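報道関係各位

株式会社クリルカルド・オグラ

アーム型ロボットの片付け動作計画ソフトウェア「Lumer」、技術公開日を10月に開催
シミュレーション環境と実機環境の双方で、把持から配置までの工程を公開

株式会社クリルカルド・オグラ(以下、当社)は、アーム型ロボット向け動作計画ソフトウェア「Lumer(ルーメル)」の技術公開日を、10月の水曜日に当社オグラ開発棟で開催します。対象は、生活支援機器、施設設備、物流機器の設計または評価に従事する技術者、ならびに報道関係者です。当日は午前と午後の2回、同一内容の公開試験を実施します。

■公開の背景

Lumerは、室内に置かれた日用品を対象に、把持点の選定、経路の生成、配置姿勢の決定を一つの計画問題として扱うソフトウェアです。従来の当社製品では、把持と配置を別個のモジュールで計算していました。この構成では、把持の段階で選ばれた姿勢が配置の段階で実行不可能となる事例があり、持ち替え動作の追加が必要でした。Lumerでは配置先の候補を先に列挙し、そこから逆算して把持姿勢を絞り込みます。

開発責任者のオスムンド・オーベリ(Åsmund Öberg)は、次のように述べています。
「物を取り上げるだけの評価であれば、机上に対象物を一つ置けば済みます。実際の室内では、対象物の周囲に別の物があり、家具の脚や背もたれが経路を制限します。公開日では、その条件のまま計画結果をお見せします」

■公開試験の構成

公開試験は、シミュレーション環境での計画と、実機での再現の2部で構成します。シミュレーションには、当社が評価用に作成した室内モデル群を使用します。各モデルには家具、食器、文具、食品などを配置しており、配置は試験ごとに乱数で変更します。来場者が乱数の初期値を指定することも可能です。

計画の対象は、食卓とその周辺に置かれた容器類です。アームは固定台座からではなく、移動台車に搭載した状態で動作します。台車の停止位置もLumerが決定し、停止後は腕部のみで作業を完了させます。停止位置が適切でない場合は計画を破棄し、台車の移動から再計算します。

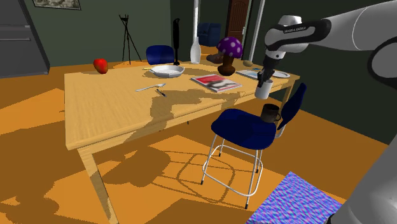 Lumerの経路生成では、対象物を把持した時点で、対象物の形状をアーム側の干渉モデルに加えます。把持前と把持後では通過可能な空間が異なるため、この更新を省略すると、手先は通過できても容器が家具に接触する経路が生成されます。卓の縁に近い領域は、特にこの差が現れやすい箇所です。白いカップの縁をグリッパで挟み、卓の手前側の縁のすぐ外に保持した姿勢では、真下の椅子の座面に取っ手付きの濃色のマグがあり、干渉計算の対象は卓の天板だけでは足りません。座面、背もたれ、座面上の物品のそれぞれについて距離を求め、最小値が設定値を下回る経路を候補から除外します。天板上のフォークやペンのような薄い物品も、同じ手順で登録します。

カップの傾きについても制約を設けることができます。空の容器として扱う設定では傾きの許容範囲を広く取り、内容物があるものとして扱う設定では狭く取ります。公開試験では両方の設定で同一の対象物を計画し、生成される経路の違いを画面上で比較します。

干渉モデルの担当者であるマトゥーシュ・ヴラベツ(Matúš Vrabec)は、次のように述べています。
「縁を挟む把持は、容器の内側に指を入れる空間があれば選択できます。側面全体を挟む把持に比べて必要な開き幅は小さくなりますが、保持した容器が傾く方向を考慮しなければなりません。現行版では、傾きの推定値を計画に戻す処理を追加しました」

■評価方法

評価には、12種類の室内モデルから生成した1,000件の配置を使用します。各配置について、計画の成否、計画時間、経路長、最小離隔距離を記録します。成否の判定は、指定した配置先に対象物が置かれ、かつ他の物品との意図しない接触が発生しなかったことを条件とします。計画が時間内に得られなかった場合は、接触の有無にかかわらず不成功として扱います。計画時間の上限は、1件につき15秒です。

評価結果の一覧は公開日当日に会場で配布します。不成功となった配置についても、初期状態と打ち切り時点の状態を収録します。評価担当のルドミラ・ジーハ(Ludmila Říha)が、判定条件と記録形式について説明します。

■実機での再現

実機試験では、シミュレーションで得られた経路を試験用アーム「Piston(ピストン)」に転送します。経路は時刻付きの関節角として出力され、Piston側の制御器が補間を行います。転送前に関節速度と関節トルクの上限を照合し、超過がある場合は時間軸を伸長します。経路の形状は変更しません。

会場の室温や床面の凹凸は補正の対象外です。対象物の位置は試験開始前に計測し、シミュレーションとの差が許容値を超えた場合には、計測値を用いて計画をやり直します。再計画の過程も公開の範囲に含みます。

■当日の進行

午前の部
10:00 受付
10:30 Lumerの構成に関する説明
11:00 シミュレーション環境での公開試験
11:40 実機での再現
12:10 質疑応答

午後の部
14:00 受付
14:30 Lumerの構成に関する説明
15:00 シミュレーション環境での公開試験
15:40 実機での再現
16:10 質疑応答

説明は日本語で行います。質疑応答では英語にも対応し、アディール・キアニ(Adeel Kiani)が通訳を兼ねて技術的な質問に回答します。

■来場にあたっての注意

実機試験の区画には安全柵を設置します。柵の内側への立ち入り、および柵越しの物品の差し入れはできません。静止画の撮影は全区画で可能です。動画の撮影を希望する場合は、申し込み時に撮影機材の種類と台数を記入してください。照明機材の持ち込みは、位置計測用カメラに影響するためお断りします。

評価用ソフトウェアの持ち帰りには対応していません。室内モデルの形式、座標系の定義、干渉形状の近似方法を記載した技術資料を、受付で配布します。

■申し込み方法

参加は事前登録制です。当社ウェブサイトの登録フォームに、氏名、所属、希望する部(午前または午後)、質問事項を記入のうえ送信してください。同一所属からの参加は、各部2名までとします。定員に達した部から受付を終了します。登録完了後、会場への経路と入館手順を電子メールで送付します。

■Lumerの提供について

Lumerは現在、共同評価先に限定して提供しています。一般提供の時期と価格は未定です。共同評価を希望する企業および研究機関には、公開日の質疑応答終了後に個別の説明時間を設けます。対応可能なアームの条件は、関節数が6以上であること、関節角の時系列指令を受け付けること、緊急停止信号を外部から入力できることです。

本件に関する問い合わせ先
株式会社クリルカルド・オグラ 広報担当 ダグマル・シーコラ(Dagmar Sýkora)
受付時間 平日 10:00〜17:00
問い合わせは当社ウェブサイトの報道関係者向け窓口から受け付けます。

※記載の仕様および進行は発表時点のものです。変更が生じた場合は、登録者に電子メールで通知します。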